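Chapter 7
Traveling Uphill: The Basics of Ski Touring

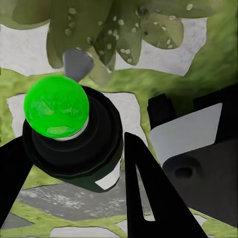

Most people who come to this book have learned to ski at a resort. They know how to turn, how to stop, and how to wait in the line for the lift. In the earlier chapters we have studied the equipment and the clothing one piece at a time. Now we must put these pieces together and ask a simple question: how does a skier go up a mountain with no lift, and still have enough strength left to ski down well?

The answer is partly technique and partly habit. A strong runner with bad habits will often arrive at the top later than a slower person who walks evenly. For this reason the chapter begins with pace, and only after that goes to skins, track setting and the kick turn. The question of avalanche terrain is treated in Chapter 9, and the reader should not plan a real tour before reading it.

After studying this chapter you should be able to:

- choose a pace which you can keep for several hours
- put on and take off climbing skins in wind
- set an uphill track at a sensible angle
- make a kick turn on both sides
- estimate the time for a simple tour from the map

7.1 A first tour

Let us begin with a tour which will return several times in this chapter. The Lasura hut stands at the end of a forest road, at 1,409 meters. Behind it the valley opens toward a rounded hill called Kırmızıgül, and the usual winter route goes from the hut to the shoulder below the summit. The climb is 463 meters. It is a modest tour, and on a quiet Wednesday in the middle of winter it is also a lonely one.

A group that starts from Lasura at first light passes three kinds of ground. The first part is the road, almost flat, where the skis slide forward with little effort. The second part is open forest, where the slope becomes steeper and the track must go left and right between the trees. The third part is the shoulder itself, which is wide and often swept by wind, so that hard snow and soft snow lie close together.

Each part asks for something different from the skier. On the road the common mistake is to go too fast. The body is cold, the friends are talking, and the flat ground gives the feeling that the whole day will be so easy. In the forest the common mistake is to go too steeply, straight up the slope, until the skins begin to slip. On the shoulder the common mistake is to stop in the wrong place, with a wet shirt and no jacket, in the full wind.

7.2 Pace

The best known rule for pace is that you should be able to talk in whole sentences. It is a good rule, and we have found no better one for beginners. If you can say only single words between two breaths, you are too fast. If you can sing, you may go a little faster, but there is no need.

The pace should feel the same on every slope, which means that the speed must change. When the ground becomes steeper, take shorter steps and let the speed fall. Many beginners do the opposite -- they keep the speed of the flat road, become tired in the first steep part, and then stand still to recover. A group that moves in this way, with a rush and then a long rest, uses more energy than a group that never hurries.

The step itself should be a slide. Do not lift the ski from the snow. Push the knee forward, let the ski follow, and put the weight on the whole foot. A ski with boot and binding is heavy, and on a climb such as the one to Kırmızıgül a skier makes well over 1,000 steps. To lift this weight every time is a large amount of work for nothing.

7.3 Clothing on the climb

Start a little cold. This advice is unpleasant at the parking place, but after ten minutes of walking you will be glad of it. A skier who begins in a thick jacket must either stop soon and undress, or continue and sweat. Sweat is the real problem, for it stays in the clothes and cools the body at the first rest.

In practice one thin layer and a light wind shell are enough for most climbs in calm weather. The warm jacket travels at the top of the pack, where it can be reached with one hand. At each stop put it on at once, before you drink or look at the map.

Gloves need the same attention. Use a thin pair for going up and keep the warm pair dry for going down. Goggles should stay in their case during the climb -- if they are worn on the forehead, they collect steam from the skin and will be fogged when you need them.

7.4 Climbing skins

A climbing skin is a long strip of fabric with short hairs on one side and glue on the other. The hairs lie toward the tail of the ski, so the ski can slide forward but holds when it is pushed back. Skins differ in material, in glue and in the way they are fixed at the tip and the tail. The Trindix skin has a simple wire loop at the tip and a rubber strap with a hook at the tail, while the Ledness model uses a tip clip and has no tail fixing. Both systems work if the base of the ski is dry and free of snow.

Before you put the skin on, wipe the base with a glove or a dry cloth, also along the edges. Fix the tip first. Then lay the skin down the middle of the ski, pressing with the palm, so that both metal edges remain free. In wind, open only half of the skin at a time and keep the other half folded glue to glue. The exercises at the end of this section should first be done at home, on the floor, and then outside with gloves on.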